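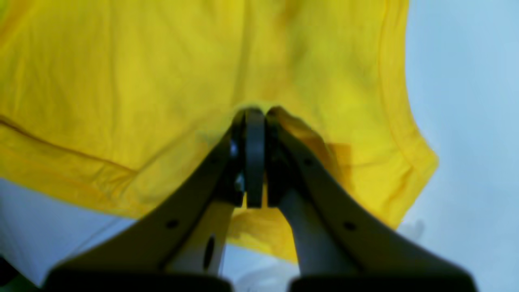 Do track shirts need special sports detergent?
Most of them don't. Half a dose of the ordinary stuff and a cool wash will do.

The bottles sold to runners promise a lot. I tried two on our relay kit last January and couldn't smell any difference from the cheap powder.

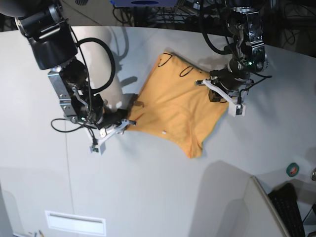

Softener is the thing I would leave out. It coats the fibers and the sweat smell hangs on - whatever the label says about freshness.

Race numbers: take the pins out before washing. Rust marks rarely come out, and I don't trust the lemon juice trick. 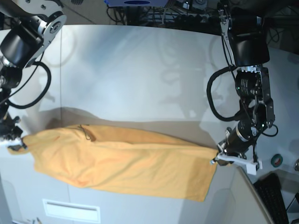 Drying spikes

Stuff them with newspaper and change it after an hour. Skip the radiator. Those heated shoe racks cost up to 340 and I have yet to see the point. 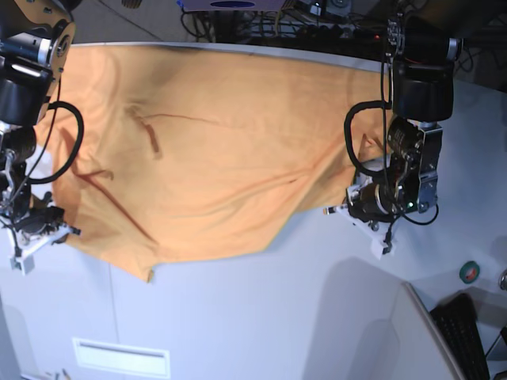 Jokcombe Harriers - Kit Team

Shirts for the Tivari relays go back in the club bag clean and right side out, please.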